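Basketry & Storage list – archive
Subject: Re: Baskets for the swap table
From: Úna Phelan
Date: Sep 22, 2020

Dalgleish wrote:
> Úna, I have now got three of those woven tray baskets off you at various
> swaps and I love them, but they are eating my hall cupboard. Do they go
> inside one another or not? Mine seem to stick. Also what do you clean
> them with, the crumbs get right down in the weave and shaking does
> nothing. And is the orange one for sale or are you keeping it?

Oh, I am so glad somebody asked, I've been waiting since March for an excuse to go on at length about these.

Orange one first. Keeping it! Sorry! I had it out on the white table again and I'd forgotten how good that colour looks against a plain wall. I know most of you prefer the dark ones because they don't show the tea, but a bit of orange in a pale room does me more good than a bunch of flowers. If it ever does go, you're top of the list.

The table is where I sort everything for the Fusumside swap now. I used to do it on the floor and my knees have written to complain. A clear top makes all the difference – one basket out at a time, over in the corner, and the rest of the space for whatever is going into it. 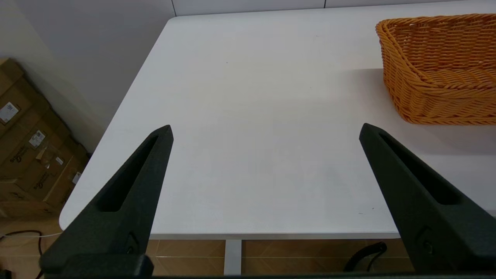

Does a basket like this need a liner?

Only if you're keeping small things in it. Buttons, seeds and hair grips will find their way into the weave, so for those I cut a piece of old pillowcase to fit the bottom. For bread rolls, post, gloves, skeins of wool and so on I leave it bare and enjoy the pattern.

Now, crumbs. Shaking is no use, you're quite right. Turn the basket upside down over newspaper and tap the base with the flat of your hand, then go along the weave with a dry pastry brush. Brush along the strands first and across them second. An old toothbrush for the corners, where the bottom turns up into the side, as that's where all the biscuit lives. I did a very sorry one from the Luvodia jumble box like this and got what must have been half a custard cream out of it.

If it's sticky as well (jam, in my case, always jam) then it depends what it's made of. The synthetic sort can have warm water and a drop of washing-up liquid and be rinsed under the tap. Real willow or cane I only wipe with a damp cloth, and dry it well away from the radiator. Not sure which you've got? Look hard at a strand on the underside. Plastic ones are the same all the way along, the natural ones have little knots and changes of colour.

Look at the rim while you're there, it's my favourite part. A good fat braided one is what you're paying for. The sides can be quite plain, but if the rim is thick and the strands lie snug then you can pick the thing up full by one edge and it won't sulk.
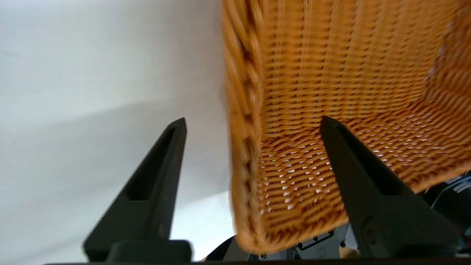
I check the corners too before I take anything home from a sale. Run a thumb round each one slowly and if a strand lifts, put it back on the pile, unless it's 50p and you like mending. I do like mending, so I have rather a lot of those. The one I paid the most for came from the Furov stall and the corner went within the month, so price tells you very little!

Right, stacking. Yes, they go inside one another, and mine live that way all winter. Dark brown in the orange one, so there's a stripe of orange showing under the brown rim. The sloping sides are what let you do it. Set the top one down level and let it settle by its own weight. If you push, the weave grips and then you have the sticking you were complaining of. To part them, lift one corner of the top basket by the rim, then the opposite corner, and it comes up sweetly. A sheet of tissue between them helps if they're a really close match.

I wouldn't go above 2 deep in a cupboard, though I've seen towers of them at other people's houses and felt quite envious.

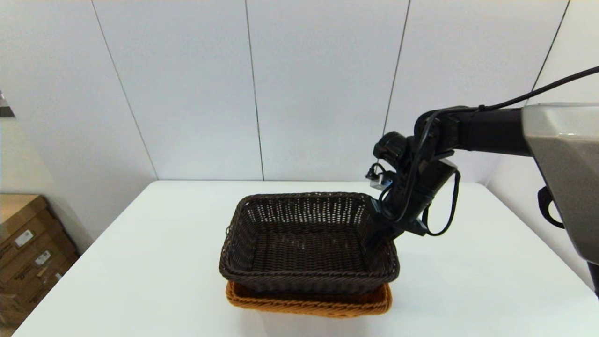
Dalgleish again: the corner trick works, thank you, they were apart in seconds after I'd been wrestling them since breakfast. I've put gloves in the top one and the dog leads underneath, which I now see means lifting the gloves every time anyone wants a walk. Would you swap them round?

Definitely swap them round! Leads on top, and the gloves can wait for the cold weather. Or take the top one out altogether and stand it by the door – they're handsome enough to be out in the hall, and then your cupboard has only the one in it.

Anyone else with spare baskets for Fusumside, please bring them brushed out and tell me if there's a mend needed. I've plenty of table to lay them on.

Úna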